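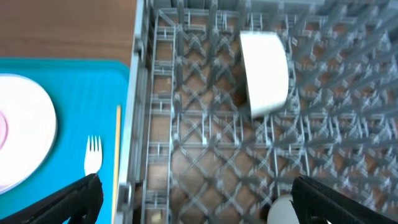 Rosemarie Wunderlich wrote under my April post to ask whether I wasn't simply training up my own replacement, and did it bother me, and had anyone in the kitchen been asked before the arms came in. She also said her sister's place had gone over to self-clearing trolleys and it had been miserable for everyone.

I've been meaning to answer properly ever since, Rosemarie, sorry. It's a fair set of questions and I kept writing two lines and going off to put the tea on.

So for anyone new: I was in the wash-up at the Dirnum staff restaurant for a long time (I won't say how long, it makes me feel ancient), and since the spring I've been on what the rota calls "bench". The bench is a wooden table upstairs where we clear up other people's dinner things, over and over, with a pair of black gripper fingers instead of our own. Bowls and plates in the grey rack, rubbish in the clear tub, cutlery where it's supposed to go. Then somebody puts it all out again in a different muddle and you have another go. The software that learns from it is called Pirnine and the firm behind it is Sellatari, and that is the full extent of my technical knowledge, so please don't write in asking me about neural whatsits.

First question then. Am I training my replacement?

Well, yes, a bit. I'm not going to pretend otherwise. If you'd asked me in the first week I'd have said no chance, because I'd just watched it spend the best part of a tea break trying to pick up a fork. A flat plastic fork on a flat mat is a horrible thing to pick up! I'd never once thought about it. You slide it to the edge with a finger, or you press on the tines and the handle lifts, or you get a nail under it, and you've done it before you know you've done it. With two big padded fingers you have none of that. You have to come straight down and be brave. I must have chased that fork all over the mat on my first morning and I went home with a stiff neck from craning.

And the thin wooden sticks are worse. Don't get me started on the sticks.

But I've seen enough now to think it'll get there with the easy stuff. Bowls it's already decent at, as long as they're the right way up and there's a bit of room between the prongs. What it still can't do is look at a tray and know what sort of a tray it is. You pick up a tray in the wash-up and you can tell by the weight of it that someone's stuffed half a jacket potato under a napkin, or that there's an inch of soup left in the bowl and you want to keep it level. Karen on the hatch could tell you who'd had the tray. I don't know how you'd put that into a recording.

We've done 2,400 recordings on our bench, by the way, which I know because there's a counter on the screen and it went over while I was sitting there. There was cake. The cake plates then went through the exercise, obviously.

Second question, did it bother me. It did, and I'll tell you what bothered me, and it wasn't what I'd expected. I thought I'd mind about the job. What I minded was being slow. I was quick in the wash-up. I was properly quick, and people knew it, and when we had a bad lunch (the worst I remember was 394 covers with one machine down, the big Mühlbauer, and the floor like a skating rink) it was me and Dev they put on the dirty end. Then I go upstairs and I'm the slowest person in the room, next to a lad of about twelve who moves the grippers like he's stirring his coffee. All right, he's a graduate, but he looks twelve.

I had a little cry in the loo, on the Wednesday. I'm only saying it because a few of you have written to me about being moved onto new systems at your own work and feeling stupid, and I'd like you to know you're in company.

It got better when I stopped trying to do it fast. The lad told me the slow ones are more use anyway, provided they're steady and you don't wobble about changing your mind halfway. So now I say it under my breath. Over the bowl, down, shut, up, across, and wait. The waiting is the hard bit. Thirty years of habit says put it in and reach for the next one, and you mustn't, you have to let go cleanly and come away without catching the rim on the prongs.

(I've just given away how long, haven't I. Never mind.)

The funny thing is that what I know has started coming out in dribs and drabs, and they write it down. I said you never start a rack at the front or you're reaching over wet plates for the rest of it, and they went quiet and then changed the order. I said bowls want to lean, all the same way, or the water sits in them. I said put the rubbish off first, always, before you touch a single plate, or you'll have a bit of wrapper go round in the machine and come out welded to somebody's saucer. That went on the whiteboard with a box drawn round it. I took a photo of the whiteboard and sent it to my mum.

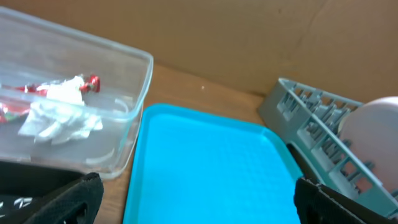

Rubbish tub, turquoise tray, and the grey rack over on the right.

Tissues, now. Tissues are my speciality. Everyone else goes for the middle of a scrunched-up tissue and squashes it flat, and then there's nothing to get hold of. You want to find a peak, a bit that's sticking up, and pinch just that. Same with sweet wrappers, if there's a twisted end then go for the end. I'm more pleased about this than I have any right to be. The lad calls it "the Tuesday pinch" as that was the day I showed him, and I believe it's gone into the notes under that name, so there we are, my contribution to science.

Third question, was anyone asked. No. Not before. We had a meeting in the restaurant after close and were told it was coming, with some slides, and there was a slide with a picture of a smiling woman in a hairnet who didn't work for us or, I'd guess, for anyone. Dev asked how many of the six of us there'd be in a year's time and got told that was "a conversation for later in the journey". You can imagine how that went down.

To be fair to them (and I do try), when they saw how we took it they came back with something on paper. Nobody's hours go down before next spring. Anyone who goes up to bench keeps their kitchen rate plus a bit. And you do a 30-minute stretch and then you're off it, which was our one demand and we got it, as your hands go funny otherwise. I'd sooner have had it from the start without us having to sit there with our arms folded, but I've got it in a drawer with a signature on it.

What's changed downstairs is harder to pin down. There were six of us and now on any given shift there are four in the wash-up and 2 on the bench, and it swaps round. So the work's the same and there are fewer of us talking over it. That's the thing I'd want Rosemarie's sister to know, if it's any help. Wash-up is a rotten job in lots of ways. It's hot and it's wet and your shoes never dry. But it's sociable, you're shoulder to shoulder and shouting over the machine, and I have heard more about other people's marriages over a pile of dirty plates than I ever did anywhere else. Upstairs it's calm and you sit down and there's a window. I like the chair very much. I come home and my back doesn't hurt — I'd forgotten that was possible — and I've got no gossip at all.

Dev won't do it. He's tried it once and he says it's like washing up in oven gloves with someone marking your homework. He'd sooner stay on the dirty end till they carry him out. Karen on the other hand loves it, she's got a really lovely touch with plates, slides them down between the prongs on edge as if she's posting a letter. She's been asked if she'd go over to another site and teach the people there, with the train paid. She's never been asked to teach anybody anything, in that building, in all the years I've known her. She's thinking about it. She's worried about the cat.

So I don't know what to tell you overall. Some days I'm up there thinking this is the best thing that could have happened to my knees. Other days I go down to fetch something and hear them all laughing about something I've missed and I feel like I've gone over to the other side.

What I would say to anybody who's got this coming at their own place, for what it's worth: get the hours thing in writing. Ask for breaks, and ask for a number, so it can't be "regular". Don't let them send only the youngest ones up to do the teaching, as if the rest of you haven't got anything in your hands worth copying. And when you show them something and it works, make sure it's got your name on it somewhere, even if it's only a whiteboard.

Oh, and several of you asked whether it breaks much. Our bench stuff is mostly fine, but I did hear one go last week from the next table along and every single person from the kitchen cheered, and every single person from Sellatari looked up as though we'd gone mad. You have to cheer. I've told them that as well. Not sure it's been written down.

Next time it'll be the allotment again, I promise. The beans have gone berserk and I've got slug news.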